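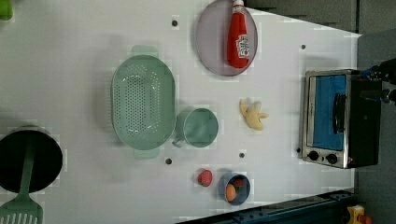
August, rinse film, continued from the Drelora pages.

Started 8:40. Tap supply measured before anything else: conductivity 539 µS/cm at the sink, taken after the line had run clear. Higher than the last entry. Meter was checked against the standard solution first and did not need adjusting.

Question is still whether the gray film on rinsed dishes is mineral or detergent. The Jekard powder and the Keltix liquid both leave it, the powder more so. Visual grading is not much use on light colors, so I am going by residue weight on glass slides and keeping real dishes for the touch check only.

Procedure as before, with one change — slides now drain upright in the Grecu rack. Laid flat, they hold a bead along the lower face that dries to a ring and throws the weight off. Each slide goes in wash solution, then rinse, then rack, then the balance once it is dry to constant weight. Handle by the edges. Fingerprints weigh more than the film does.

Slides rinsed in tap water: film present on all, chalky, comes off with a drop of white vinegar. Slides rinsed in distilled: clean to the eye with the liquid, faint smear with the powder. The smear does not respond to vinegar and does respond to a second rinse. So there are two residues, at least with the powder.
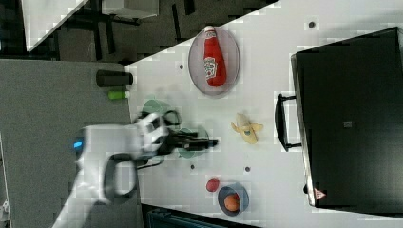
Oval gray plate, ketchup bottle on its side.

Drying temperature: ran one set at room temperature and one at 36 °C. No difference in weight outside balance noise. Will drop the warm set and save the time.

Soak time is less settled. 18 minutes in the powder gave heavier slides than the short dip, but the bath had cooled by then and undissolved grains were visible on the bottom. Repeat with the bath held warm and stirred before reading anything into it.

Abundio Zavala wants the rinse volume written down per slide, not per batch. Fair point, the column is added. Earlier batches can't be corrected and are marked B in the margin.

Still open:

- powder, second rinse in tap water only
- blank slides through the full cycle, no detergent
- new pan for the balance, the current one has a scratch that traps dust

Stopped 4:15. Slides left in the rack under the cover — don't move them.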